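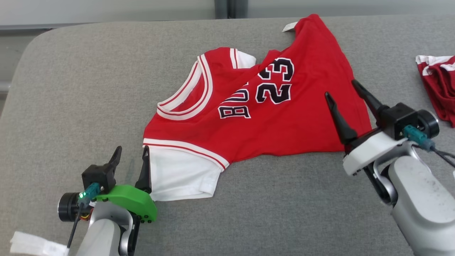
Folding is still the hard part

Ludger Kleinschmidt has worked on two-arm manipulation at Clasta for six years, the last two of them almost entirely on laundry. Asked whether a machine can do household chores yet, he wants the question narrowed first.

"Which chore, in whose house, and how long are you willing to wait," he says. "A dishwasher does a household chore. It got there by making you load it."

The same trick does not carry over well to clothing. A plate keeps its shape when it is picked up. A shirt does not, and the controller has to work out what it is holding every time the cloth moves. Kleinschmidt calls this state estimation and considers it about two thirds of the problem. The remainder is getting hold of one layer of fabric when there are two or three under the fingertips.

A sports jersey is a fair test article. The fabric is slippery and thin, and the trim at the neck and sleeves is often stiffer than the body, so the garment bends where the trim lets it. Lettering causes its own trouble. Large numbers are easy for a camera to find, and a model trained on too few garments will start using them to decide which way is up.

"Then you give it a plain shirt and it has no idea," Kleinschmidt says. "We had a version that was very good at numbers and knew nothing about sleeves."

His group now trains on mixed piles, with printed and plain garments in the same run. The arms start from a crumpled garment on a padded surface. Padding matters more than he expected. On a hard tabletop, pointed fingers either stop short of the cloth or hit the table and trip the force limit. On upholstery they can press in slightly and come up under an edge. The drawback is friction: cloth drags on cloth, and a sleeve that should slide flat tends to bunch instead.

The sequence he describes is plain. One gripper pins the body of the garment while the other looks for a sleeve or a hem. Once two corners are held, the arms pull apart until the fabric is under light tension, lay it down, and check the outline against what a flat shirt should look like. If the outline is wrong they start over. Most of the time goes into starting over.

"A person folds a jersey in maybe 15 seconds without looking," he says. "We are at several minutes when it goes well, and I would not quote you an average."

Notburga Tanner runs linen and garment handling at Siltinden, a commercial laundry that washes team uniforms along with its hotel work. She has been through vendor demonstrations before and keeps to a short set of questions. How many pieces per hour. What happens when one is inside out. Who clears the fault.

"The third one is where the conversation slows down," Tanner says. "If I need an operator standing next to it, that operator can fold."

Flatwork at Siltinden has been machine folded for years. Sheets and towels come through in known sizes, spread and fed by hand at the front of the line, and the folder does the rest. Uniforms go to tables. Tanner says the volume is too small and too varied to justify a dedicated line, and in her view that is exactly the gap a general-purpose arm would have to fill.

She does see a use short of folding. Sorting by color and team before the wash takes up staff time, and it tolerates a loose grip. A garment only has to be lifted and dropped in the correct bin. Picking a single jersey out of a pile of similar ones is harder than it sounds, but a double pick can be caught by weight.

Kleinschmidt agrees that sorting will arrive first. He also expects that a slow folder could be acceptable in a home before it is acceptable in a laundry, as a basket left overnight has no hourly rate attached. He will not put a year on it. Reliability over a full load is the figure he watches, and he says the figure drops quickly once socks and fitted sheets go in.

Tanner was asked what she would want to see before another trial.

"My own laundry, unsorted, straight from the dryer," she says. "And I would like to pick the bag."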